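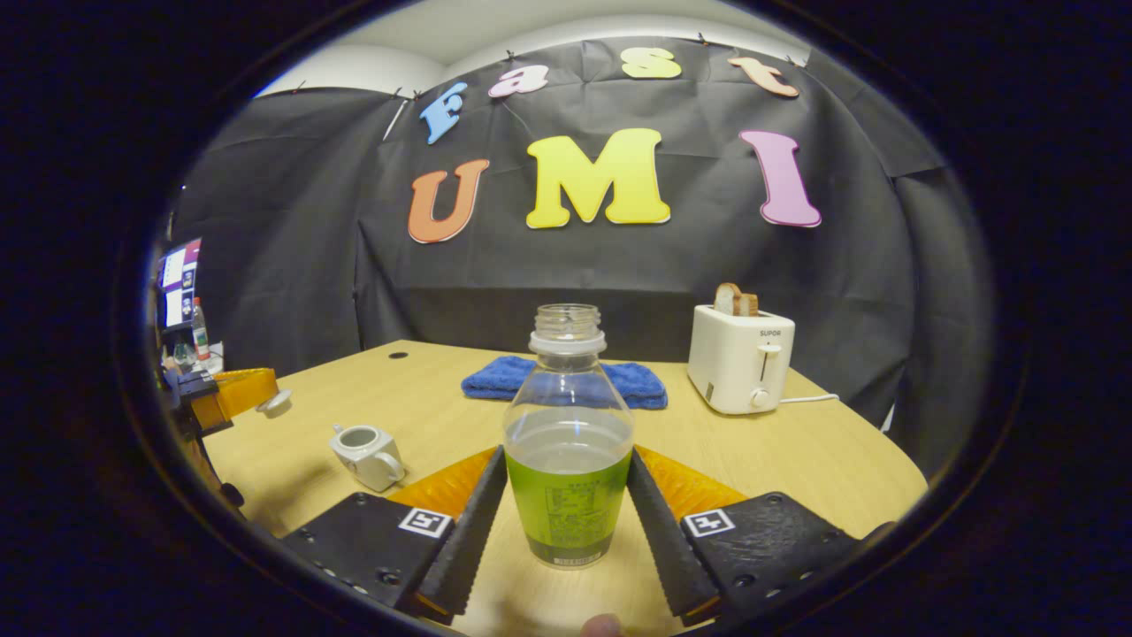 Colorful lettering on a black cloth backdrop, behind a light wooden table.

Endley Report Designer: Frequently Asked Questions

How do I add a column to a saved report?
Open the report, select Edit Layout, and drag the field from the list on the left into the column header. The change applies to your own copy until you select Publish.

Why does my export stop at 4,000 rows?
That is the default limit for spreadsheet exports. Administrators may raise it under Settings, Output. Exports in plain text format are not limited.

Can two people edit the same report?
No. The first person to open the layout holds the lock -- others may view the report and run it. A lock is released after 300 seconds without activity.

Which date formats are supported?
The designer follows the regional setting in the user profile. A format set on an individual column overrides the profile.

What happened to the Kettani theme?
The Kettani theme was retired in August. Reports that used it now open in the standard theme. Custom colors are kept, but custom fonts must be selected again.

Are calculated fields available in filters?
Yes, provided the field does not refer to a running total. Such fields are shown in gray in the filter list.

How do I restore a deleted report?
Select Archive, then Restore. Reports owned by a closed account can be restored only by an administrator.

Whom do I contact about licensing?
Please write to Hamidreza Farahani at the Nernedville office. Technical questions should be sent through the support form, with the report number included.

Last reviewed: March 31, 2022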